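**Best way to pack small electronics back into their original box?**

Posted by **Evangelia Nikolaidis** in Packing & Moving, May 15, 2019

Hi everyone! I'm moving from Zulidlow to Gruritz in October and I've decided to get going early, starting with all the little gadgets I own. I kept nearly every box (yes, I'm one of those people, and I'm thrilled about it now) so the plan is to put everything back the way it came.

The trouble is that it never goes back the way it came! The cable is always fatter than it was, the lid bows up, and the booklet gets crumpled. What order do you put things in? Booklet on the bottom or on top? And how do you fold a power cord so it stays small? I've got 17 boxes to do and I'd love to get it right from the first one.

---

**Amedeo De Luca** replied:

Oh, I love this stuff! I did the same before my last move and it was the most satisfying weekend of the year.

Start with a clear table. A plain white one is great if you have it, as small black parts show up right away and nothing rolls off and hides. Open the lid all the way back so it stands up by itself behind the box and you have both hands free.

My order is instruction sheet first, flat on the bottom, then the gadget to one side and the coiled cable next to it.

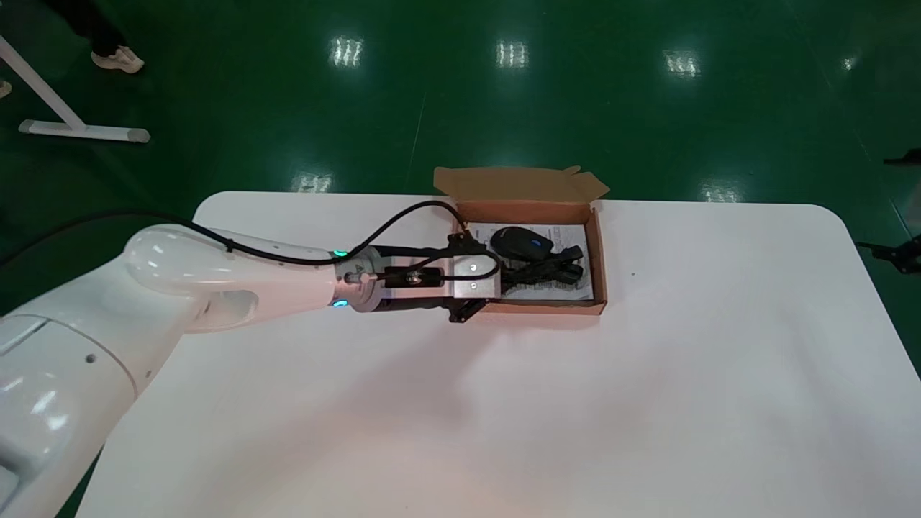 Side by side really is the big one. If you stack the cable on top of the gadget you get the bowed lid, and the plug can press into a button. With the two of them next to each other the lid just drops shut and it feels wonderful!

A few more things I do:

- Check for a power switch and turn it off. Anything that still has a little light on will be flat by the time you get to Gruritz.
- Take out loose batteries and tape them together in a small bag.
- Write what's inside on the short end of the box, so you can read it on a shelf.
- If a flap has a torn corner, put tape on the inner side first, then the outer.

For the cord, don't wind it around your hand. You get a fat ring that wants to spring open. Fold it back and forth into one long narrow bundle, as long as the box is deep, and leave the plug sticking out at one end. Then one twist tie in the middle. I bought a roll of 1000 from Flelwood years ago and I'll be leaving them to my grandchildren.
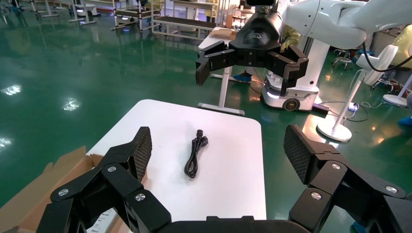

*3 min read*

I do all the cords in one go before any of them go into a box. Lay each one on the table beside its own box, and don't move on until it's in. I mixed up two plugs once and spent an evening in the new place trying them in everything I owned.

---

**Zawadzka** replied:

booklet on top for me, then you can read it without unpacking. otherwise same

---

**Evangelia Nikolaidis** replied:

Amedeo, thank you!! I did 5 boxes last night with the long fold and every single lid closed flat. My camera charger took me 20 minutes but that was mostly finding the booklet. Zawadzka, I tried yours too and might use it for the router, I always need the page with the reset steps. Does anyone know if the folded cords should be loosened a bit if they'll sit in a hot garage until October?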